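Cleaning and Caring for Tile Grout at Home

5 January 2018
Posted by the Rundance home page 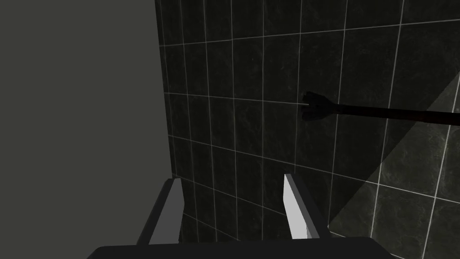
Grout is the part of the kitchen which I ignored for the longest time. I wiped the tiles every evening and I thought this was enough. Then I moved the bread box, where it had stood for 3 years, and under it the lines were two shades lighter than everywhere else. After that I started to read and to try things, and I write down what worked in my kitchen.

First you should know what kind of grout you have. Most kitchens have cement grout, which is porous and drinks everything: coffee, oil, tomato. Epoxy grout is harder and a little shiny, and it does not drink so much. To check, put one drop of water on a line that is clean and dry. If the line becomes dark in a minute, it is cement without a good sealer. If the drop stays round, you have epoxy or the sealer still works.

For normal dirt I use baking soda and water, mixed until it is like toothpaste. Put it on the lines with a finger, leave it for ten minutes, then brush. An old toothbrush is good for corners, but for a long counter it is very tiring, and I bought a narrow grout brush from Gilell. The bristles are stiff and short. Do not take a wire brush, it scratches the tile and pulls the grout out.

Many people recommend vinegar. I used it also, in my first apartment, and I regret it. Vinegar is an acid and it eats cement grout slowly, and on marble or limestone it leaves dull marks the same day. Please keep it for the kettle.

For grease near the stove, baking soda is too weak. Take warm water with a spoon of dish soap, wet the lines well and wait for the soap to loosen the fat. Then brush, and wipe with a cloth that you rinse often. A dirty cloth only moves the grease from one line to the next. I change the water 2 times for my counter, and if I have been frying fish, more.

Oxygen bleach powder is my choice for old stains. Read on the package how much to use, mix it with warm water, and leave it for half an hour. Open the window. Never mix it with another cleaner, and wear gloves, even if you are in a hurry. On colored grout try a hidden place first.

When everything is clean, let it dry for one full day before you seal. I know it is boring to wait, but water that stays inside the grout will make cloudy spots under the sealer. I use the Bondeo sealer with the small roller on top of the bottle. Roll it on the line, wait five minutes, and wipe the tile before it dries there. Glazed tile does not need sealer, and on dark tile a dry drop of it looks like a white fingerprint — I have one behind the toaster and it does not come off.

I seal once a year, always in February, when there are not many guests. The bottle says it covers 40 feet of line, and for my counter this was true.

If the grout is cracked or missing, cleaning will not help. Scrape out the loose part with a grout saw, vacuum the dust, and press in new grout with a rubber float. Wipe with a damp sponge, across the lines and never along them. The color will look too dark at first. Wait until it is fully dry before you decide that you bought the wrong one. My neighbors used the ready-mixed tub from Wong, and it was fine for a small repair.

The joint where the counter meets the wall needs silicone. Grout is hard and it will crack there again by next winter.

We use cookies to remember your settings. By reading on, you accept this.

Get our household letter once a month. Join 3,000 readers.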